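Progress report to the Tetance fund, February
Project: shared household store and upper gallery, Nesa building

This is the second report on the grant of $3533 for fitting out the upper gallery as a place to sort, repair and lend household goods. The first report was written before anything had been moved and was more cheerful than I would be now. I have tried to stick to what has been done.

Sorting. The plan said all donated goods would be sorted by the end of January. They were not. We have logged 352 items, mostly kitchen things, small lamps and bedding, and 125 of those have been checked, cleaned and given a shelf. The rest are in boxes with a label saying what room they came from, and that tells a borrower very little. I was doubtful about sorting by room from the start and I am more doubtful now. A colander can come out of a garage. The Abdelaziz list, which sorts by what a thing is used for, takes longer to fill in but people can find things with it, and we have switched to it for everything that comes in from here on.

Shelving. The units from Zidel came with two of the uprights bent. Replacements took three weeks. The shelves are up now and level, though the supplier's claim that one person can assemble a unit in an hour should not be used in anybody's budget. It took two people most of a morning for each. I have changed the labor line to match.

The upper level. Your office asked whether the gallery is a sensible place for storage, given the railings and the stairs. I had the same question and I still have half of it. The black railings are sound and we have kept the walkway beside them clear. Light is fine for reading labels, even late in the afternoon. Carrying is the problem. Anything heavier than a full box of plates ought to stay on the ground floor, and the original layout put the pots and the small appliances upstairs. We have redrawn it.
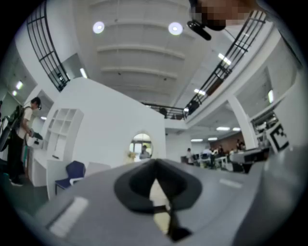

Will the heavy goods be moved down before lending opens?

Most of them will, and the remaining boxes of cast iron will follow once the lower shelves have been anchored to the wall. Lending will not open until that is done, even if it costs us another two weeks.

Lending. No loans have been made. The first report gave a target of 49 households signed up by now, and I would like that number treated with care. We do have more than 49 names on the sheet, but a name on a sheet is a person who liked the idea on the day they heard it. I will report households that have borrowed something and brought it back, and nothing else. That figure is zero until we open.

Money. Spending is slightly under plan, mainly because the label printer has not been bought. Handwritten labels are holding up so far. I would rather keep that money for extra brackets – the wall at the back is softer than the survey suggested – and I am asking for your agreement to move it between lines. No increase is requested.

What I am not convinced by. The proposal promised a repair table alongside the lending shelves. We have the table and a decent set of hand tools. We do not have a clear rule for what is worth repairing, and without one the table fills up with toasters. I suggest dropping small electrical goods for the first season and keeping to handles, hinges and torn seams.

Next steps are anchoring the lower shelves, bringing down the cast iron, finishing the new list for the boxes already in the building, and a trial week with a handful of borrowers. The next report will cover the trial week, including anything that comes back broken.

Nesa building household store | Contact the project office | © Nesa | Back to top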